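Compostable mailers vs. poly - anyone run the numbers?

levmont_soap
Posted 13th June
I sell bar soap out of Stamilville and I'm down to my last box of poly mailers. Uddin keeps emailing me about their compostable ones. Minimum order is 200. The sales page says they "perform like plastic," and I've read that line on every mailer I ever regretted buying. Has anyone shipped in August heat with these?

psiriwardena
I have. Went through 143 of them last summer before I switched back. The seams got soft in the garage and the glue strip let go on a few. Fine in a cool room, I guess, but who has one of those? 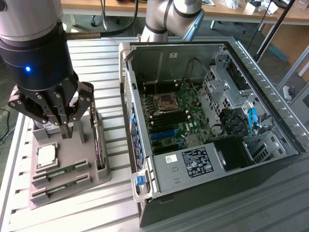

Also ask them what "compostable" means on the label. Mine said industrial facility only, and the closest one to me doesn't take packaging at all. So my customers put them in the trash, same as poly, and I paid more for it.

bivonport_vi
Not my experience. Two years with the same mailers and I've had maybe one split. Did you store them flat or rolled?
- Violeta Zúñiga, Bivonport

psiriwardena
Flat, in the carton they came in. One split in two years is one that a customer bothered to report, Violeta.

bivonport_vi
Fair, but that goes for poly too. My buyers do write to me about the mailers and they like them.

levmont_soap
Liking them is nice. Does it bring anybody back for a second order? I can't see how you'd know. 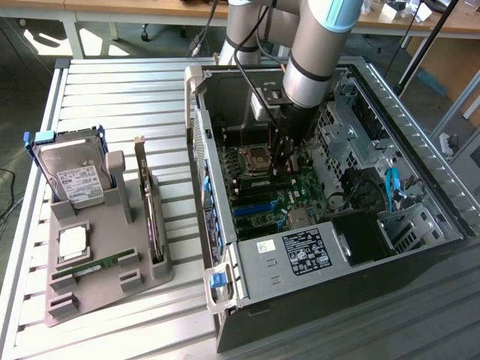

I'm leaning toward plain kraft paper with a paper tape seal. Soap is already wrapped, so a little rain won't kill it. Has anyone here asked Uddin for samples before buying the full 200?

psiriwardena
They sent me 10. Leave a couple on the dashboard of your car for a week with a bar inside, then pull on the seams.
- Parveen

bivonport_vi
No mailer is made for a dashboard. Try a mail truck, at least mail one to yourself.

levmont_soap
I'll do both. Samples requested, not holding my breath.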